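Bench Notes: five weeks with the Endari bin-picking kit

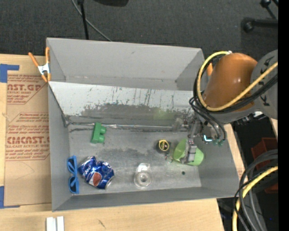 The Endari kit turned up in August on a pallet, with a quick-start guide printed in a type size normally kept for the side effects of tablets. Several of you had written in asking whether it was worth the money, mostly after seeing the stand at the spring show, where it picked identical white cubes out of a white tray all afternoon and never put a foot wrong. We asked Jasell, who sell it over here, for a loan. They said yes faster than I would have.

What you get for the standard price is the gripper, a wrist mount, a camera on a bracket, a small computer in a fanless case and a year of the software. What you don't get is an arm, a table, a bin or any sympathy. The kit bolts on to most of the common arms, and Jasell publish a list. Ours was on it. The bolts for ours were not in the box, but the ones for somebody else's were, and they are very nice bolts.

Set-up is sold as a morning's work. Sanne Peeters did ours and it took her until the following afternoon, a good part of which went on cables. Every joint you add to an arm wants something to run past it, and the kit brings its own contribution in a length that suits no machine I have met. Leave generous loops at the wrist. Sanne's first routing was tidy and lasted until the arm turned over.

The calibration, on the other hand, is very good. You wave a printed board at the camera, the software asks for a few more waves, and then it simply knows where things are. I have used systems costing three times as much that wanted an apology first.

So, the picking. We skipped the white cubes and went for the sort of thing that collects at the bottom of a drawer: a crushed Pepsi can, blue sunglasses, a green toy block, a small tape measure, a green plastic cup, a clear container. None of them is difficult for a toddler. All of them are difficult for a machine that was brought up on cubes.

The block was the star pupil. Flat sides, plain colour, no opinions. The tape measure was nearly as good, once we had turned the closing speed down. The cup was fine lying on its side provided the fingers came across the middle. Let the software choose and it sometimes fancied the rim, at which point the cup would swing round and look at us. There is a setting called "prefer centre" that sorts this out, and it lives three menus down under "Advanced", where they also keep the volume control.

The can was better than I expected. A dented one gives the fingers more to hold than a new one does, though the software was less sure of itself and would hover for a bit, like a man choosing a sandwich.

Clear plastic is where the brochure goes quiet. The camera sees the glare and whatever is behind it and draws its own conclusions. On our worst run of 25 tries at the clear container, the kit managed 16, and a few of those I would call lucky. Jasell's support desk suggested moving the lamp. We moved the lamp. It helped a little, and it then upset the sunglasses, which had been doing well up to that point.

Zakhar Chornovol ran the long test, leaving the arm to pick and drop over and over while he got on with other work at the next bench. It logged 2,805 picks before we had to give the kit back. The fingertips showed some wear at the end, and spares come in pairs at a price I would call confident. He also wants it recorded that the error chime is the same note as his phone.

How does it compare? The Mkhize set we looked at last year is cheaper and has a stronger grip, but you will be writing your own code by lunchtime on the first day. Jullix do a smarter package with a camera that copes better with shiny things, and they will come and fit it for you, and they will charge you as if they had come by helicopter. The Endari sits between the two. For a college workshop or a small firm sorting mixed odds and ends, with somebody about the place who doesn't mind reading menus, I would have it. If your work is mostly clear packaging, I wouldn't, at least until the next software release, which Jasell tell me is "imminent". They told me that in August as well.

A few practical points for anyone ordering. Clamp the bin down, or it will go for a walk. Ask for the long cable set when you order, as adding it later means a second delivery charge. Check the bolts before the driver leaves.

The kit goes back to Jasell this week, and the loan list for the winter is open. Send requests to the usual address, please, and say which arm you have.

2019-09-12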